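Our visit to the Mogensen pottery, 24 May 2018

We had been meaning to go to the Mogensen open day ever since January, when a leaflet came with our Limano teapot, and I am so glad we finally did! Eleven of us went in the end, and the kettle was on before we had our coats off.
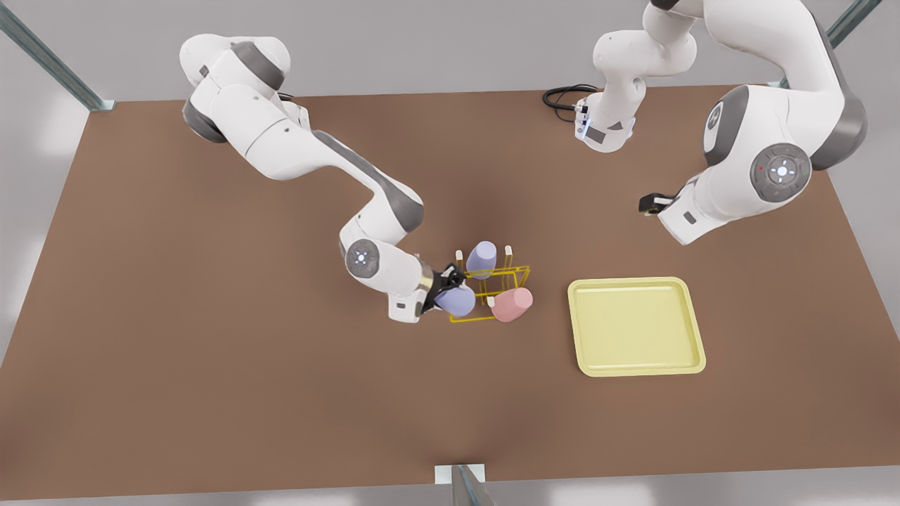 After tea we were shown the glaze room (mind the step), where they keep the Biserach blue that I have loved for years, and then the old kiln, which has been going for seven years longer than the shop. I came home with two seconds from the Rilell range, a jug and a rather lovely butter dish, and a promise to go back.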